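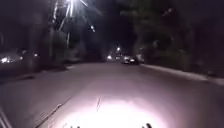
4.2 Viewers' responses to announced endings

Television drama has always ended, but it has rarely been so polite about it. In the years covered by our sample, a growing share of canceled series were told early enough to write a last episode, and the press release would then describe the ending as planned. We were interested in whether viewers believed this. Mostly they did not, though they were happy to have the episode.

The corpus consists of 2698 forum posts on two serials, Windov and Brisley, gathered in the weeks on either side of each finale. Windov ran for four seasons and was given a full production cycle to wrap up. Brisley ran for three and learned of its fate while the last two scripts were being rewritten, a fact that anyone who has seen the last two episodes could have worked out unaided. Posts were coded by both authors using the scheme in Liepiņa and Nomura's earlier pilot, with the category "other" reduced from its former, somewhat embarrassing size.

Of the full set, 341 posts mention the announcement itself. The tone differs between the two shows. Windov viewers wrote about the cancellation the way people write about a relative's retirement, with a good deal of gratitude and some concern about what he will do all day. Brisley viewers wrote about the network. Several posted its mailing address.
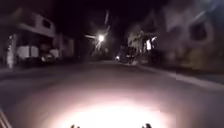 A smaller group in both forums took up what we call ledger talk, in which the poster assesses whether the hours already spent on a series have been repaid. One Windov viewer put the debt at 40 hours and asked who was handling claims. Ledger talk is common before a finale and drops off sharply after it, even among those who disliked the finale. We take this to mean that closure of almost any quality settles the account, an observation that will please executives more than it pleases us.

The word "definitive" deserves a note. It appears in the announcements for both serials, and posters picked it up at once, generally inside quotation marks. In the Brisley forum it became a small running gag, applied to sandwiches, haircuts and a moderator's third resignation. Nomura has argued that such borrowing is a form of mourning - Liepiņa holds that it is a form of boredom - and the coding sheet allows for both.

Figure 6. A dark street at night, the road ahead lit by a pool of white light. The Sakamoto fan archive was offline for part of the Brisley period, and the gap has been left as a gap.

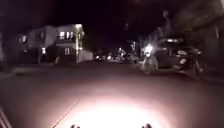 4.3 The revival as rumor

No announced ending in our sample went a full month without a rumor of its reversal. The usual source was a person close to the production, never named and apparently never busy. For Windov, the rumor concerned a film; for Brisley, a sale to the streaming service Grullaser, which had at that point bought nothing and would go on to buy very little.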